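Atomwood Hedgerow Project
Progress report to the Kullow Fund, second period

Dear all at Kullow,

We've had a very good few months and there is a lot to tell you, so please forgive the length.

Planting

The whole of the north boundary at Datard is now in the ground! That makes 363 metres of new hedge, planted as a double staggered row, and 1774 whips in total. Most of it is hawthorn and blackthorn, with hazel, field maple, dogwood and a bit of spindle mixed in wherever the soil stays damp. The Pavlović nursery sent the plants bare-rooted in two loads, and the quality was lovely, with good fibrous roots and hardly any broken stems. The second load came a fortnight after the first, which suited us well as we were still clearing bramble at the lower end and would have had nowhere to heel them in.

The old stretch by the ford was laid in the local style, with hazel stakes cut from the copse on the other side of the track. It looks brutal straight after laying, I know, but by May it was throwing up shoots from the base all the way along. There were a couple of ash stems we had to take out completely. The timber has been stacked along the ditch for beetles.

Losses and changes to the plan

The dry spell in spring hit the top corner hard, where the soil is thin and stony. We lost a good many dogwoods there, and will gap up in winter with hawthorn and dog rose instead. The maple came through well. Rabbits got into one section where the guards had blown off in the March wind, so we've gone over to heavier canes on that side and they have held so far.

We had meant to start on the east boundary this season. The farm asked us to wait until the new water pipe was in, and the trench isn't filled yet. That leaves 170 metres to plant, all of it moved into the next period. The whips are already on order.

Wildlife

This is the bit I most wanted to write. Yellowhammers are back on the laid section and singing from it nearly every morning. We found brown hairstreak eggs on the blackthorn suckers, which is a first for this site as far as our records go, and I may have shouted. The flower margin alongside the new hedge was mostly dock in its first year, but knapweed and bird's-foot trefoil are coming through now and the bees are all over it.

Money

We have £1079 unspent from the planting budget, nearly all of it set aside for the east boundary. We'd like to carry it over, please, and use it for whips, canes and mulch as first agreed. There is nothing else to move between headings.

Next

Weeding and mulching carry on until the end of August, and then we flail nothing at all until the berries have gone. Gapping up begins once the leaves are down. If any of you would like to walk the north boundary, early morning is best, and we'd be delighted to show you round.

With warm thanks from everyone at Atomwood
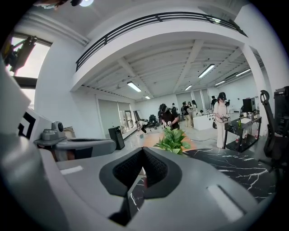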